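# Inside the open chassis: heatsinks, rails and the drive tray 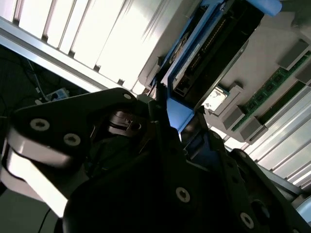 **HIKSIDE, Wednesday, September 22, 2021** — The August refurbishment batch at the Hikside bench closed with 192 machines inspected, cleaned and either returned to stock or stripped for parts. Most were rack servers. This item covers the changes to the open-chassis procedure that came out of that batch, with notes on heatsinks, drive trays and fasteners. The paperwork changes are at the end.

**Before the cover comes off**

Power down from the operating system where possible, then remove the power cords. A server with two supplies has to have both cords out. Hold the power button for 5 seconds after the cords are removed and check that no standby light remains on the board. If a light stays on, stop and find out why.

Record the asset number before opening anything. During August several covers were stacked together and then matched to the wrong units. The covers fit either way, but the service label on the underside shows the memory layout for one particular model, and a mismatched label has already caused one machine to be populated in the wrong order. The asset number now goes on a strip of tape inside the cover as well as on the job sheet.

Wrist straps are to be clipped to bare metal on the chassis. Painted surfaces are not a ground.

**Heatsinks**

A large aluminum heatsink with long parallel fins is easy to judge badly from above. The top edges of the fins can look bright while the channels between them are packed with lint at the intake end. Check from the intake side with a flashlight held level with the board. If light does not come through the full length of the channels, the heatsink needs cleaning.

Clean along the fins, never across them. A soft brush goes first, followed by low-pressure air in short passes. Hold any nearby fan still while using air. A fan driven backward or overspeed by an air line can damage its bearing, and the fault may not show until the machine has been back in service for weeks.

Bent fins can be straightened with a flat plastic tool. Do not use a screwdriver blade. Minor bends near the ends can be left alone if the channel is open. Write "fins, minor" on the sheet and move on.

Do not remove a heatsink simply to clean it. Once it has been lifted, the thermal compound has to be replaced, and on some boards the processor will come up with it. If removal is needed, run the machine long enough to warm the compound, shut it down by the steps above, and loosen the screws in a cross pattern, half a turn at a time. Fit new compound every time. The old layer should come off both surfaces completely with alcohol and a lint-free wipe.

**Drive trays**

Blue plastic drive trays have turned up again in this batch, and the question of whether color means anything has been raised more than once. On our bench it does not. Makers use color in different ways, and two trays of the same shade may belong to different chassis families. Match by part number and by latch shape.

Plastic trays should be checked for:

- whitening at the corners, which indicates stress
- cracked or flattened guide ribs
- screw holes that no longer hold thread
- a latch that closes without a definite stop

A tray with any of the first three faults is scrapped. A tray with a soft latch can be kept for bench testing if it is marked on the front face. Do not glue trays. A repaired rib will usually hold the drive in place, but it can leave the connector slightly out of line, and the backplane costs far more than the tray.

When refitting, slide the tray in by hand until resistance is felt, then close the latch. The latch is there to seat the connector over the last part of the travel. It should not be used to drag a misaligned tray into position.

**Fasteners**

Loose screws were the most common finding in August. They collect under boards and along the folded edges of the chassis, where a quick look from above will not find them. Every unit is now tilted gently in both directions, with the drives out, before the cover is refitted. Listen for movement. Anything that rattles has to be recovered before power is applied.

Screws go back in the holes they came from. Drive screws are not interchangeable with chassis screws even when the heads look the same, and a long screw in a drive can reach the circuit board. The Clevis magnetic mats at bench 5 have been divided into labeled squares for this purpose. Please leave the labels in place when wiping them down.

**Replacement parts**

Elleck has confirmed the supply of fan modules and blank drive fillers for the remaining units. Trays will continue to come from stripped machines. Filler panels are not optional: an open bay changes the airflow path, and air that enters there does not pass through the heatsink fins. Any unit found with a missing filler is to be held on the shelf until one is fitted.

**Paperwork**

The job sheet has a revised layout under the Hầu inventory system. Heatsink condition and tray condition are now separate lines — they were previously combined under "internal," which made the August figures hard to use. Old sheets will be accepted until the current pad runs out. Enter tray part numbers in full, including the suffix.

The torque table for heatsink screws has been reprinted and is clipped to the side of each bench. It replaces the handwritten copy. Where the table and the label inside the chassis disagree, follow the label and note the model on the sheet.

Corrections to the procedure should go to Vy Mạc, with the asset number and the line of the sheet concerned.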